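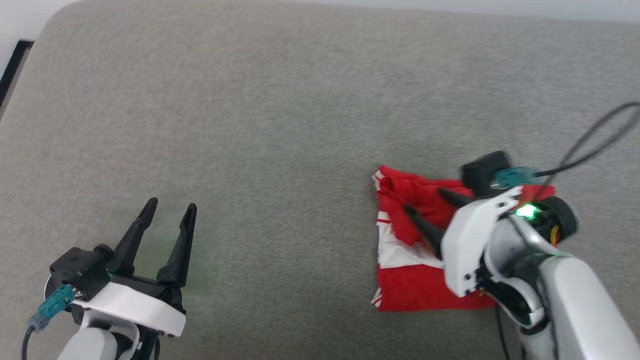 Entered by Heledd Rosser, Mon 23 February
Milholm workshop, soft goods bench notes

Carrying on with the folding and fabric marking notes. Today was the red and white cloth on the grey upholstery. Krisztina Antal wants the grey covering kept for the waiting area seats, and I want to know what it picks up from other textiles before we order more of it.

The grey is the Treloar cloth, fine texture, faint lighter grain running across. It hides creases well but shows lint badly in side light. I went over it with the dry brush before starting and again at lunch. Brush with the grain only. Going across lifts the surface and leaves a patch that looks like a stain until you smooth it back.

Red cloth: from the December bag, no care label left on it. Bright red with white stripes and patches. It will not sit square. The rough rectangle is as good as I got without pressing it, and the folds keep bunching at one corner. I tried starting from the striped side and then from the plain side. Striped side first is better. The two edges are not the same length, so matching corners gives you a twist down the middle. Match the long edge and let the far corner go where it wants.

Rub test, dry: 100 strokes, light hand, red on grey. No colour on the grey that I could see under the bench lamp. A few red fibres, which came off with tape.

Rub test, damp: 18 strokes, then stopped. Faint pink on the offcut. I did this on the spare piece and not on the seat itself – please keep doing it that way. The offcut is in the tray with the date on it. Cold water took most of the pink out, and I left the rest to see if it fades on its own.

Zokmont spray: skipped. The bottle is nearly empty and I would sooner do all the sprayed pieces from one new bottle. Krisztina is ordering.

Pressing: not done yet. If someone gets to it before me, low iron, cloth between, and let it cool flat before folding. Last time we folded warm and the crease marks stayed in for 2 days.

The Clusum towels are still in the basket, 11 of them, washed once. They need a second wash before the rub test or the loose fluff will swamp everything. Don't put the red one in with them.

Some notes on the seat cushion while I was at it. The top corner is curved and anything laid near it slides back down toward the middle. Work in the flat part. The seam on the underside has a loose thread, trimmed, not pulled.

To do: second wash for towels, damp test again on the red with fewer strokes, check the offcut Thursday morning, ask Treloar whether the grain is meant to show that much. K. thinks it's fine. I'm still not sure about it next to a white wall.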